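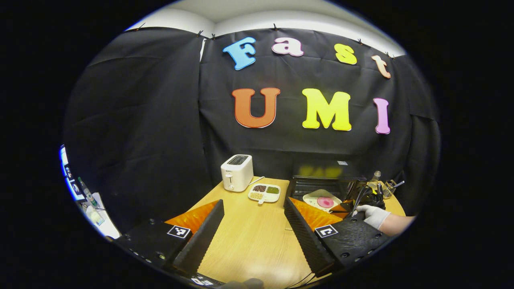 Reading time: 3 minutes

Signs and Lettering for Small Events
Handout 4: Spacing, size and the walking reader
Course tutor: Coralie Tuhiwai

Welcome back, everybody, and thank you for the lovely pile of homework (I have read all of it, and most of it twice). Last time we talked about choosing words for a sign and got a bit carried away with the bake sale example, so we ran out of time for spacing. I'd like to give it a proper go now. It is my favorite part of the whole course, and I will try not to go on too long, though those of you who have met me will know how that goes.

The walking reader

Somebody reading a book has sat down to do it. Somebody reading your sign is usually on the way to something else, quite possibly with a stroller or a hot drink, and will give you a glance. Short words do well in that glance. So do words with an uneven outline, where tall letters stand up next to low ones, as the F and the t do on either side of the a and the s in "Fast." Cover a word with tracing paper until you can only see the lump it makes. If the lump still looks like your word, you're in good shape.

All capitals give you one long brick. They're fine for SALE or EXIT, which we've all seen so often that we hardly read them, but a full sentence in capitals is hard going. Please don't do it to people!

Letter spacing by eye

A ruler will let you down here. If you measure the same gap between every pair of letters, the word comes out lumpy, with holes in it. Straight-sided letters such as H and I need the most air between them. Round ones can sit closer, and the awkward slopes (A, V, W, and a T next to nearly anything) want to be tucked in closer still. My old teacher, Pieter Kuipers, told us to imagine pouring sand into the gaps and to aim for the same amount of sand in each one. I have never found a better way of putting it.

With cut letters you have the great luxury of moving things around. Lay the whole word out on a table first, walk away, come back and look at it upside down. Upside down you stop reading and start seeing the gaps. Fix the worst one, then look again. Only then get out the pins or tape.

Letters can lean a little, too. A bit of tilt makes a word friendly, and it forgives wobbly scissors. Keep to a steady baseline if the sign is giving directions or a price, though.

How big?

The rule of thumb for this course is an inch of letter height for every ten feet of distance if you want comfortable reading. For a hall where the back row sits 71 feet away, that means letters a little over seven inches high, which always sounds enormous until you hang them up. When Jolene Tamihana made the banner for the Nultmont spring market she cut everything at three inches, and it looked handsome on her kitchen floor. From across the parking lot it was a row of crumbs. She has kindly let me tell that story every February since.

Color and background

Pale letters on a dark ground and dark letters on a pale ground both work. What you want is a big difference in lightness, whatever the colors are. Squint at your samples, or photograph them in black and white. Red on green can look very lively in your hand and then melt into a single gray.

For next time

Please choose one word of four to seven letters, cut it from scrap paper and bring the pieces loose in an envelope. We'll space them together. Bring the scraps as well, if you have room in your bag, as Ngaio will be showing us how to cut a decent S, and it takes a few goes. Spare scissors are in the drawer under the sink, and the left-handed pair has green tape on the handle.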